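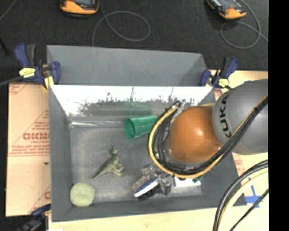

Are you sure it's the gripper? I read your log twice and every one of those stops comes on a reach toward the right-hand wall. I'd look at the cables before I took the fingers apart again. We had a bundle on our Idard cell that was fine in the middle of the bin and pulled tight near one side, and it looked exactly like a bad grip.

(quoted from the list, 20 February 2021)

Hi all,

OK, I owe you a beer for that one. I was so sure it was the gripper that I'd already written to Fallerer asking for new fingers - please nobody tell them.

Quick catch-up for anyone who skipped the first thread. We're running mixed-item picks out of the big gray bin (brush, cup, dinosaur, the usual junk), and Belay kept throwing a force stop partway through the approach. 13 stops in 3385 attempts, which doesn't sound like much until you're the one walking over to reset it! The brush got most of the blame, what with the bristles and the way it likes to lie diagonally. I spent a whole evening changing the approach angle for it and got nothing.

So this morning I did what you said. Arm in slow mode, me well outside the fence with the pendant, and I jogged it through the saved approach poses one by one. The loop that comes up around the orange joint is nice and slack for most of them. Then you rotate the wrist past 52 degrees on the right side of the bin and the whole bundle drags on the housing. You can hear it creak. The force reading climbs with nothing near the fingers at all, and Belay does its job and stops.

Two things I'm less happy about. One, the yellow cable has a shiny worn patch where it rubs, so I've parked the cell until I can swap it. Two, I had raised the force limit back in November to "get past" the stops. That was dumb and I've put it back where it was. If you copied my settings file from the Kirden page, please grab the old one again, or just change that one line.

Plan for now is to move the tie farther back, give the bundle more length and put a wrist limit in the planner. Does anyone have a decent way to check cable slack over a full set of poses, other than standing there squinting at it? And has anyone on an Idard cell tried a swivel mount? I'm worried it'll hit the clamps at the back of the bin.

I'll post the new log once it's had a proper run.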